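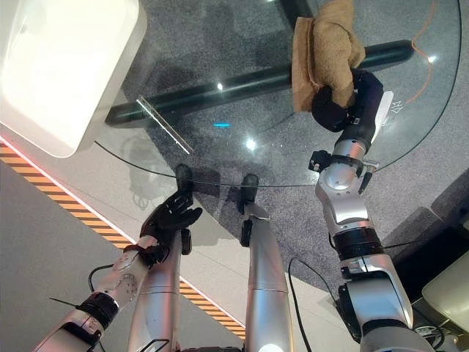 Round glass top, brown towel

Flarncombe Home Forum > Surfaces and Finishes > Haze on glass that comes back overnight

limescale_lee
Round glass tabletop, clear, no coating that I know of. I clean it at night with Zollow spray and it looks fine under the ceiling light. By 7 in the morning, with the sun coming in low, there is a gray haze over the whole surface with arcs in it that follow the direction I wiped. Town water here tests at 342 ppm hardness. I mix the Zollow concentrate with tap water as the label says. Is this mineral film, detergent residue, or is the glass damaged?

Yakubu Abubakar
Arcs that follow the wipe are residue. Mineral spots from evaporation have a ring shape with a hard edge and don't care which way your hand went. The haze isn't coming back overnight either. It is there when you finish and the overhead light doesn't show it. Put a flashlight flat on the glass right after cleaning and look across the beam.

limescale_lee
Did the flashlight check. You're right, it's there immediately.

tidewrack
I'd disagree that it's only residue. At 342 ppm, whatever water you leave on the glass dries down to calcium carbonate, and if you spread it thin with a cloth you get a film with wipe marks in it and no rings at all. Rings need standing drops. Mix the concentrate with distilled water and change nothing else. If the haze drops, it was the water.

Yakubu Abubakar
Fair point on thin films. But the concentrate has surfactant in it, and most people mix it too strong. Both can be true. The test is vinegar on one patch and plain distilled water on another. Acid takes off carbonate. It does little for surfactant, which comes off with repeated rinsing.

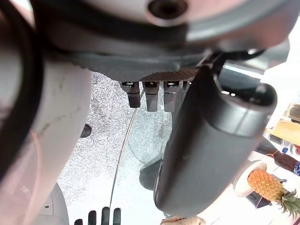 Do the two patches at least a hand's width apart and use a separate cloth for each, or you will carry one into the other. Leave the vinegar on for a minute, wipe, then rinse with distilled as well. Otherwise you're comparing an unrinsed patch with a rinsed one.

porch_light
Check the cloth before you blame the water. Fabric softener leaves a waxy layer on towels and it goes straight onto glass. I chased this for all of December. Washed the towels twice with no softener and no dryer sheet and the problem was gone. Cotton terry is also worse than a flat weave for this, it drops lint and the loops smear.

limescale_lee
I do use softener. Results so far:
Vinegar patch: slightly clearer.
Distilled patch, same cloth type: slightly clearer, same amount as far as I can tell.
Distilled patch with a new flat-weave cloth, never laundered: clear.

tidewrack
So the cloth is most of it. I'd still like to see tap water with the new cloth before ruling out hardness.

limescale_lee
Tap water with the new cloth: faint haze, even, no arcs. Visible with the flashlight, not visible in daylight.

tidewrack
That's the carbonate.

Yakubu Abubakar
Agreed, and at that level I wouldn't bother with it.

sashcord
Has anyone used an Iyamu filter jug for this? Mine reads 21 on the meter against 100 from the tap.

tidewrack
Depends what your meter measures. A cheap TDS meter reads conductivity, and a softening cartridge that swaps calcium for sodium barely moves it. Use a hardness strip. Distilled is cheap enough for mixing cleaner anyway.

porch_light
Don't put vinegar near the edge if the top sits on a metal ring. Fiscombe bases have a plated rim and it pits.

limescale_lee
No metal ring on mine as far as I can see, but noted. I've rewashed all the towels without softener and switched the mix to distilled. Will run the flashlight check again after a few cleanings and post it here.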